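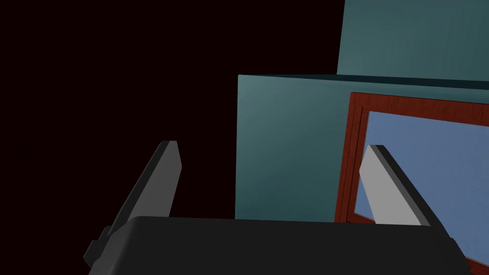
Gripper fingers over a dark background and teal cabinet, computer rendering.

How to Follow a Bill Through Your State Legislature

Posted Dec 8, 2020

Most bills never get a floor vote. If you care about one, you need to know where it is and when the public can weigh in. These steps work in most states, though the names of the pages differ.

Step 1. Find the bill number
Go to the legislature's website and open the bill search. News stories often use a nickname that does not appear in the text, so search by sponsor or subject instead. Write down the number with its prefix. HB 12 and SB 12 are different bills.

Step 2. Read the current version
Bills are amended, sometimes heavily. Look for the list of versions and open the newest one. In many states new language is underlined and deleted language is struck through. If there is a fiscal note, read that too. It tells you what the bill is expected to cost.

Step 3. Check the history
The history page lists every action by date. "Referred" means the bill was sent to a committee. "Reported" means the committee sent it on. "Tabled" usually means it has stopped moving, but it can come back. A bill with no new entry for weeks is waiting on the chair to schedule it.

Step 4. Watch the committee calendar
Hearings may be posted only a few days ahead, and the notice can change the night before. In February, when many sessions are at their busiest, check the calendar every morning. Sign up for email alerts if the site has them.

Step 5. Submit testimony
Written testimony should fit on one page. Put these at the top:

Bill number
Your name and town
Support, oppose or comment only

Then give your reasons. Stick to 3 points at most. If you want to speak, register before the deadline on the notice — many committees close the list the day before. Expect a short time limit, and practice out loud with a timer.

Step 6. Look up the votes
Committee votes are often kept on a separate page or in the minutes. Floor votes are in the journal. A voice vote leaves no record of who voted which way.

Step 7. Follow it to the other chamber
A bill that passes one chamber starts over in the second, with a new committee and a new hearing. Send your testimony again, because it does not always carry over. If the two versions differ, a conference committee may write the final one.

Keep your notes in one file, with the date of each action and a link to each version.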